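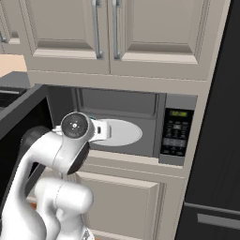
Open microwave between the upper and lower cabinets.

Treltstead Residents' Association
Minutes of the May meeting, 7:30 p.m.

Present: Smaranda Bogdan (chair), Selvaraj Marikar, Tiburcio Mendoza, Arben Obradović (minutes). Apologies: Chaminda Karunaratne.

1. Previous minutes
Approved after one correction. Mr. Marikar had said he "might" support the parking change, and the minutes had him supporting it.

2. Stimmont bus cuts
Ms. Bogdan read out the letter from Zanetti, the bus operator. It says the 82 will run every hour after 4 p.m. and calls this "an improved evening pattern." Mr. Mendoza asked what had improved. The letter does not say. It claims that riders were consulted, but no one present had been asked anything or knew a neighbor who had.

Mr. Marikar doubted the passenger count of 585 a week. The letter gives no dates for it, and he suspects it was taken over the school break. Mr. Mendoza thought the number could be right and the conclusion still wrong, as people who miss the last useful bus stop trying.

Agreed: Mr. Obradović to ask Zanetti for the dates of the count and a copy of the consultation questions.

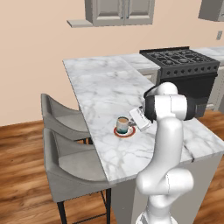

Ms. Bogdan said the last such request took ten weeks to get a reply, and the reply was a brochure. She will copy the county this time.

3. Brelenia Road crossing
The county's new completion date was noted. It is the fourth. Mr. Mendoza asked that it be recorded as "stated" and not "confirmed." Agreed.

4. Noticeboard
The quote for a new one seemed high for a board with a lock on it. Mr. Marikar to get a second quote.

5. Any other business
Mr. Mendoza asked if anyone reads the newsletter. Left for next time, when Ms. Karunaratne can answer as editor.

Meeting closed 8:50 p.m.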